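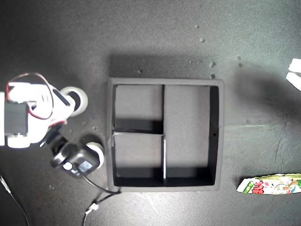

Photo: Tanner Robichaud

2026-04-24

I finished Annick Sandhu's book on rooms last night, 281 pages, and I want to write something down while I still remember it. The title is Trotdale, after the housing block she grew up in and later, as an architect, was hired to survey. It's a book about one building. It's also a book about what we mean when we say a place is "used."

Sandhu's starting point is the survey itself. She had 106 apartments to measure and a standard form to fill in for each one. The form asked for the function of every room. Living room, bedroom, kitchen, bath. By the second floor she was having trouble with it. People slept in the living room because it got the morning sun. One family kept the bedroom locked for a son who was away. A man on the third floor had moved his table into the hallway and ate there every day with the front door open, so he could talk to whoever came up the stairs.

She filled in the form as the plans had it, and says so. The book is what she would have written if the form had been longer.

I liked the first half a lot. The writing is simple and she stays close to the doors and windows. There is a chapter on thresholds that I have already reread. She argues that a doorway has a thickness, and that the thickness is where most of the decisions in a home get made: shoes off, voice down, stay or go. In the newer apartments the walls are thinner and the doorways have almost no depth. She measured both kinds. She thinks people linger less in the thin ones. I don't know if that's true, but I have been noticing my own doorways since.
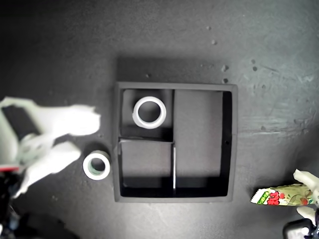

The second half is harder going. Sandhu brings in the philosopher Gaétan Ross, who taught her for a year, and large parts of chapter 6 are a reply to his lectures. Ross held that a building is finished when the last person who planned it leaves. Sandhu says it is never finished, and spends most of the chapter on that. I agreed with her by the third page of it and still had a long way to go. Readers who like an argument taken slowly may get more out of it than I did.

Chapter 8 picks up again. She goes back to the block in December, after the renovation, and walks the same stairs. The man's table is gone from the hallway under the new fire rules. She doesn't make a speech about it. She gives the width of the hallway before and after, and the name of the firm that did the work, Friesen, and moves on to the roof.

My one real complaint is the drawings. There are good ones, but they are printed small and grouped at the back, so I kept a finger in two places the whole time. Adjoa Ankrah lent me her copy and had penciled the page numbers into the margins, and I would suggest doing the same.
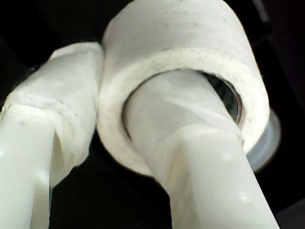 Close-up of a roll of white tape.

Next I'm reading Zerrin Kaplan's essays on courtyards, which Sandhu quotes twice. Adjoa gets her book back first.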